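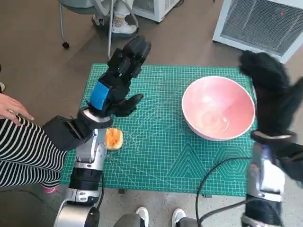

So June got away from me, but I did finally finish our little rulebook! I've been nagging everybody in our corner of Trilville to write things down, and Yannick Boyer (patient man) told me to quit nagging and start typing. Two pages, that's all it is, and I love it.

Rule one is the one I get the most grief for: before the arms move, everyone says out loud where they're standing. Yes, it feels goofy. I stood behind the robot for months with my sneakers right by the forearms, and from back there you really can't see what the person sitting on the other side of the mat is doing with their hands. So now we talk. "Hand on the mat, left side." Fine, go.

Rule two is cables. I want them taped, or at least looped away from the mat, and I want somebody to look before every run, even when we're on run 79 and all we want is dinner. A cable lying across the grid lines is my pet peeve, and I let it slide way too often myself.

Then there's food. Bits of fruit or squash are great for practicing grasps (soft, cheap, different every time), but whatever a robot hand has touched goes in the compost. Not in your mouth, please! The bowl gets washed with the others at the end, and the mat gets wiped every 14 runs, or sooner if it's sticky.

Yannick wants a speed limit written in too, and we're still arguing over the number. He likes the one they used at Hrynyshyn, I think it's too fast with people sitting on the floor. I'll post the whole thing once we've settled that.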